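4. Preparação da superfície e manuseio dos béqueres

Esta seção trata da montagem da área de transferência do conjunto Cliretti 1832, da colocação da toalha de fundo escuro e da disposição dos béqueres. A calibração volumétrica e a limpeza final do vidro constam da seção 6. Leia os itens 4.1 e 4.2 por inteiro antes de retirar o vidro da caixa.

4.1 Colocação da toalha

1. Retire da mesa tudo o que não pertença à tarefa e passe um pano seco no tampo.
2. Desdobre a toalha com a face fosca para cima.
3. Alinhe a toalha de modo que a barra ultrapasse a borda frontal da mesa. A sobra não deve tocar o piso nem a cadeira do operador.
4. Alise os vincos com a palma da mão, do centro para fora. Vincos leves são aceitáveis fora da zona de apoio.
5. Remova fiapos e partículas com o rolo adesivo fornecido.

CUIDADO: não puxe a toalha pela barra depois que houver vidro sobre ela. Para corrigir a posição, retire primeiro todos os béqueres.

NOTA: a toalha Ravton lisa, sem acabamento na barra, pode ser usada com o mesmo procedimento. A toalha Ravton com forro emborrachado não é compatível com este conjunto.
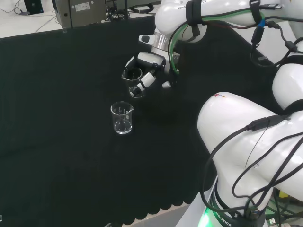 A zona de apoio é a parte da toalha em que os béqueres ficam durante a transferência. Ela deve ser plana em toda a extensão e permitir que o recipiente receptor permaneça em pé enquanto o outro é erguido e inclinado. Mantenha-a afastada da barra: em toalhas com acabamento em ondas, como a que pende na frente da mesa, o tecido dessa faixa já não tem apoio e cede sob qualquer peso. Se um béquer oscilar ao ser pousado, procure um vinco sob a base antes de atribuir o defeito ao vidro.

4.2 Posição dos béqueres

1. Inspecione cada béquer contra a luz. Lascas no bico ou na borda são motivo de descarte.
2. Pouse o receptor na zona de apoio, com a graduação voltada para o ponto de leitura.
3. Coloque o béquer de origem ao lado do receptor, a uma distância que permita pegá-lo sem encostar no outro. Um palmo costuma bastar.
4. Oriente o bico do béquer de origem para o receptor antes de erguê-lo. Girar o recipiente já cheio no ar aumenta o risco de respingo.
5. Segure o béquer pelo corpo, nunca pelo bico ou pela borda.
6. Erga apenas o suficiente para liberar a altura do receptor e incline de forma contínua.
7. Ao terminar, volte o béquer à vertical sobre o receptor, aguarde a última gota e só então afaste-o.

ATENÇÃO: o vidro transparente deixa ver o fundo preto através da parede, e o nível de líquidos incolores pode ser difícil de localizar. Faça a leitura com os olhos na altura do menisco e, se necessário, mantenha um cartão branco atrás do recipiente apenas durante a leitura.

NOTA: a graduação impressa em branco perde contraste quando o cartão está no lugar. Identifique primeiro o traço desejado contra o tecido e insira o cartão depois. O cartão Jibrin de duas faces atende às duas situações - use a face preta para localizar o traço e a branca para o menisco.

4.3 Iluminação

Luz de teto direta produz reflexos na borda e na base do vidro, que podem ser confundidos com líquido residual. Desloque a luminária ou mude o ponto de observação até que o reflexo saia da faixa de leitura. Um reflexo se desloca com o observador; um resíduo permanece no lugar.

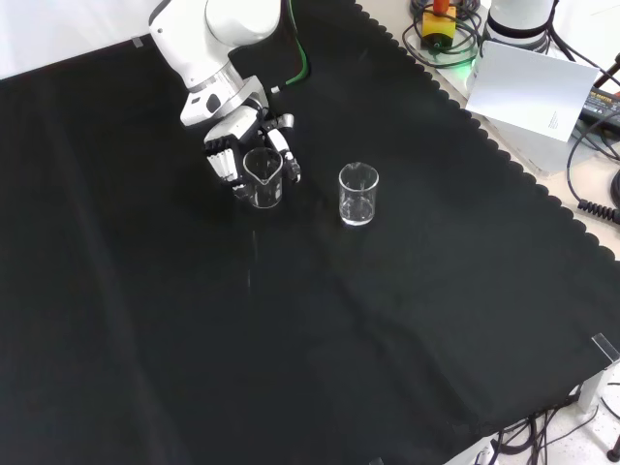

Béqueres de alturas diferentes

Quando os dois recipientes não têm a mesma altura, use o mais baixo como origem sempre que o volume permitir. O mais alto e cilíndrico fica em pé sobre a toalha e serve de receptor. O bico deve passar acima da borda do receptor antes do início da inclinação.

1. Faça um ensaio a seco, com ambos vazios, repetindo o percurso completo até o receptor e de volta.
2. Verifique a folga entre o bico e a borda do receptor. Se houver contato, aumente a altura de elevação.
3. Repita o ensaio 2 vezes sem contato antes de usar líquido.

CUIDADO: cabos e equipamentos elétricos devem permanecer fora da toalha, do outro lado da barra. Em caso de derramamento, o tecido conduz o líquido até a borda.

4.4 Guarda

Esvazie os béqueres e deixe-os escorrer antes de devolvê-los à caixa. Dobre a toalha com a face fosca para dentro. Peças de reposição são pedidas à Rukunport pelo código indicado na tabela da seção 8; informe o modelo 1832 no pedido.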